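Notebook, continued from the dye trials. Ivone Pacheco asked me to write down the whole procedure for the onion skin bath, so I put here also the things I normally keep only in my head.

The wool is the undyed two-ply from Vadska, in small skeins, all from the same bag. I washed it on the evening before with a little neutral soap and left it in clean water overnight. On the earlier trial I had put it in the mordant after only a short soak, and the colour came in patches, darker where the tie was loose and nearly white under the tie. So this time I made the ties in a wide figure of eight, with cotton string, and I could move them with one finger.

Mordant is alum, 9 grams for each 100 grams of dry wool. I dissolved it first in a cup of hot water and then added it to the pot. I heated very slowly and kept it under the boil for 40 minutes, then switched off the plate and went to eat. The skeins cooled in the pot. No cream of tartar this time. Grelen, who sold us the alum, write on the packet that it is optional, and I wanted to see the difference for myself.

The onion skins are yellow ones only. In the bag from the canteen there were also red skins mixed in, and I took these out by hand, which was boring but necessary, because the red ones pull the bath towards green-brown. I simmered the skins for one hour, strained through the old curtain cloth, and let the liquid stand. It was clear and strong, like tea that was forgotten.
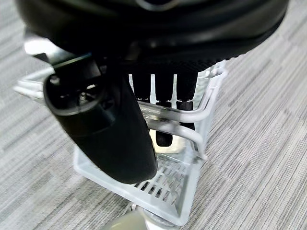 Workshop, back room
Saturday, May 10, 2025

Started at nine. Bath heated to 80 degrees before the wool went in. Thermometer is still the Sodix one, which shows 2 degrees too much in boiling water, so I corrected all the readings here already.

Skein A: alum, full time in the bath. Deep orange, almost copper. Very even. The best result we have had from kitchen waste.

Skein B: alum, taken out at 19 minutes. A warm yellow, quite clean. Ivone likes this one more than A and wants it for the border of the sample blanket. I think it will look weak next to the indigo, but we can lay them together and see.

Skein C: no mordant. Light tan. I expected it to lose most of its colour in the rinse, but the water ran clear after the third change. To check again after washing with soap.

Skein D: alum, then a short dip in iron water afterwards. Olive, a bit dull. I left it too long, I think, and the fibre feels rougher than the others between the fingers. Next time half the iron and stand beside the pot with the spoon ready.

Also tried the exhaust bath with one skein of the Nzioka cotton, without any special preparation. Pale straw colour, uneven at one end. Cotton needs tannin first, I know this, but the bath was there and it was a pity to throw it away.

Rinsing was done in water of the same temperature as the wool, going down step by step. Please do not put hot wool under the cold tap, also when you are in a hurry. We have already one felted skein in the drawer and it is not useful for anything except cleaning the kettle.

For the light test I wound a bit of each skein on card, covered one half with foil and fixed the cards in the south window. They stay there until August – please leave them, also if somebody wants to clean the glass. Labels are on the back in pencil, as ink goes away in the sun.

Still to do:

- wash test for C and D, with the same soap as before
- ask Grelen for the price of the bigger bag of alum
- repeat D with less iron
- collect more yellow skins, dry ones, no mould please
- write the weights of the dry skeins in the table at the end of this book

The rest of the bath is in the blue bucket with the lid. It will keep for a few days in the cool cupboard, and Ivone can use it for her silk if it still smells fine.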